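Home Objects on One Table: Project Report
Sedgwick College, Department of Interior and Product Studies
Course project, second year
Students: Chelsea Treloar, Kieran Lockwood
Supervisor: Ruth Mapplebeck
Submitted in November

1. Introduction

In many small apartments there is one table which must serve for everything. The people eat on it, work on it, and in the evening they put on it all the things which have no other place. We both live in such apartments, and from this came the idea of our project. We wanted to learn how the arrangement of small objects on a table and on a low shelf changes the way a person finds them.

The working name of the project was Nesura. It does not mean anything, we only needed a name for the folder.

Our first question was: does a person find an object faster when similar objects stand together, or when each object stands beside the thing it is used with? Our second question was about the look of the table. We wanted to know which arrangement the people would accept in their own home, even if it is not the fastest one.

2. Objects and Materials

We selected the objects from our own homes and from the storage room of the department. The rule was that every object must be small enough to lift with one hand. We also wanted some things of the same type, so that the participant must look carefully before choosing. For this purpose the alarm clocks were very useful. They are similar in size, but the colors are different.

For the shelf we took a white model with two tiers and slender legs. It is light and can be moved without help. The brown wooden boards came later. Without them the white shelf was difficult to see against the light background, and in our first test photographs it almost disappeared.

For flat things we used a clear plastic box. Leanne Oakley from the print workshop advised us to take a transparent one, and we agree with her after the project. A paper with a small drawing in red, yellow, blue and dark brown can be recognized through the wall of the box, and the participants did not need to open it. The drawing was one of the search objects. Beside the box we kept a folded cloth in mint green. It has a few small dark stains on it. We discussed if we should replace it by a new one, but a cloth which is used every day has stains, and our topic was the everyday table. 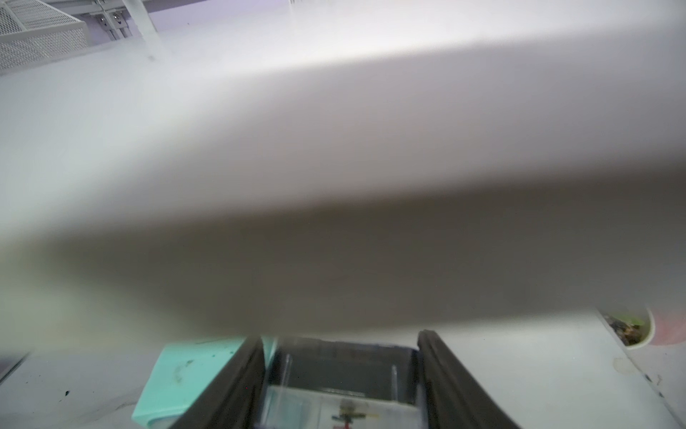
3. Method

The test had 18 participants, mostly students of the first year and a few members of staff. Each person sat before the table and closed the eyes. Then one of us read the name of an object, for example "the clock with the black top" or "the spray bottle". The person opened the eyes and pointed at it. The other one of us measured the time with a phone.

We prepared 2 arrangements:

Arrangement A, by type. All the clocks stand near each other. The plant and the spray bottle have their own corner. The cloth, the box and the paper are on the other part of the table.

Arrangement B, by use. One clock is near the papers, one is near the plant, and the others are on the shelf. The cloth lies beside the spray bottle.

Half of the participants began with A and the other half with B. Between the two parts there was a pause in the corridor, and during this time we changed the table. It was more work than we had planned. In the beginning we made the change from memory, and Barry Entwistle, who helped us with the tables, noticed that the plant was each time a little more to the left. After this we marked the positions with pencil on a sheet of paper.

After the search part every person filled in a short questionnaire. There were questions about the look of the table, about the own home, and one open field for comments.

4. Arrangement by Type

We will describe arrangement A more carefully, as most of our results are connected with it.

The clocks make the center of the arrangement. Three of them are in a line on the lower tier of the shelf: a teal one, then a white one with black top panel, then a teal one again. One more white clock stands on the table before the shelf. We tried at first to put it also on the shelf, but then the line was too full and the clocks touched each other when somebody took one out.

To the right of the clocks is the place for the plant, a small succulent in a white pot. The translucent pink spray bottle stands next to it, so even in this arrangement by type there is a little bit of arrangement by use. Ruth Mapplebeck criticized this point in our middle presentation and she was right. We kept it, because the bottle had no other object of its type.

The round black disc lies in front of the plant. Many participants asked us what it is. In the reading list we called it only "the black disc".

One of the boards leans behind the top of the shelf and another one is at the left side, at an angle. The boards were not search objects.

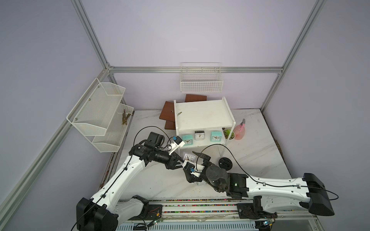 5. Results

From the search part we received 74 times which we could use. The others we had to remove, in most cases as the person had started to point before the name was finished.

For the clocks, arrangement A was slower. The participants found the group at once, but then they hesitated between the two teal clocks, and several of them pointed at the wrong one and corrected themselves. For "the white clock" it was even worse, and we should have written better names in the list. In arrangement B the hesitation was shorter.

For the other objects the result is opposite. The spray bottle, the plant and the cloth were found faster in arrangement A. The paper in the clear box was found well in both.

In the questionnaire most people preferred the look of A. They wrote words like "calm" and "like in a shop". One person wrote that so many clocks made her nervous. Arrangement B was described as "more normal" and also as "my kitchen".

6. Problems and Next Steps

The group was small and nearly everybody was from our own building. We also did not control the light. In the afternoon the sun came on the table and the clear box had reflections, and two persons complained of it.

If we continue in the next semester, we want to use objects which the participants bring from home. We also want to test a closed box against the clear one, with the same paper inside, and to give every clock a name which can mean only one clock.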